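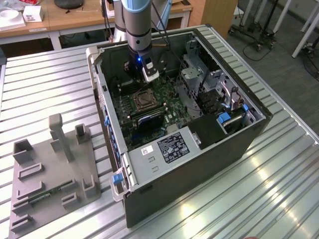
Warum hat ein Rechner überhaupt einen Arbeitsspeicher, wenn er doch schon eine Festplatte besitzt?
Der Prozessor braucht seine Daten viel schneller, als eine Festplatte sie liefern kann. Deshalb liegt alles, woran er gerade arbeitet, in einem kleineren und sehr flinken Zwischenlager.

Start | Kapitelübersicht | Glossar | Lösungen

Kategorie: Grundlagen der Informatik / Rechneraufbau

Kapitel 4: Speicher - wo die Daten wohnen

Stell dir eine Bibliothek vor, in der du für eine Hausarbeit recherchierst. Im Magazin stehen Tausende Bücher, auf deinem Tisch haben vielleicht zwölf davon Platz, und in der Hand hältst du genau eines. Den Weg ins Magazin gehst du ungern, den Griff zum Nachbarbuch merkst du kaum. Ein Computer ist ganz ähnlich eingerichtet, und wer dieses Prinzip einmal durchschaut hat, entdeckt es überall wieder: im Browser, in der Datenbank, sogar im Handy!

Fachleute sprechen von der Speicherhierarchie. Ganz oben stehen die Register, winzige Speicherplätze mitten im Prozessor. Darunter folgt der Cache, meist in mehreren Stufen, dann der Arbeitsspeicher (RAM) auf seinen Steckmodulen und schließlich der Massenspeicher, also SSD oder Festplatte. Von Stufe zu Stufe wächst der Platz, und die Wartezeit wächst leider mit.

Aber warum funktioniert das so gut? Programme sind angenehm berechenbar. Eine Schleife greift immer wieder auf dieselben Variablen zu (zeitliche Lokalität), und wer das erste Element einer Liste liest, will kurz darauf meistens auch das zweite (räumliche Lokalität). Der Cache nutzt beides aus und hält bereit, was vermutlich gleich gebraucht wird. Liegt er richtig, nennt man das einen Treffer, andernfalls einen Fehlzugriff.

Durch das ganze Kapitel begleitet uns die Stadtbücherei Graltedham mit ihrem Ausleihprogramm Clallent. Der Katalog umfasst in unserem Beispiel 2889 Titel, und an einem Nachmittag gehen 393 Suchanfragen ein. Viele davon drehen sich um dieselben Bücher. Wir lassen das Programm zuerst jede Anfrage direkt auf der Festplatte nachschlagen und geben ihm danach einen Cache mit 200 Einträgen. Den Unterschied rechnest du in Abschnitt 4.3 selbst aus - es lohnt sich, vorher zu schätzen!

Noch ein Begriff, der oft für Verwirrung sorgt: Arbeitsspeicher ist flüchtig. Ohne Strom verliert er seinen Inhalt, und der Text, den du nicht gespeichert hast, ist weg. Eine SSD behält ihre Daten auch im ausgeschalteten Zustand.

Das lernst du in diesem Kapitel
4.1 Bits, Bytes und Adressen
4.2 Register und Cache
4.3 Treffer und Fehlzugriffe berechnen
4.4 Arbeitsspeicher und virtueller Speicher
4.5 Festplatte und SSD im Vergleich

Vorwissen: Binärzahlen und Zweierpotenzen aus Kapitel 2. Für 4.3 brauchst du außerdem Prozentrechnung und am besten ein kariertes Blatt.

Zum Einstieg: Schreib auf, welche Programme auf deinem Rechner gerade geöffnet sind, und sieh dann im Taskmanager nach, wie viel Arbeitsspeicher jedes davon belegt. Welches liegt vorn? Heb die Liste auf, in 4.4 holen wir sie wieder hervor.

© Lehrbuchverlag Wimton | Kontakt | Nach oben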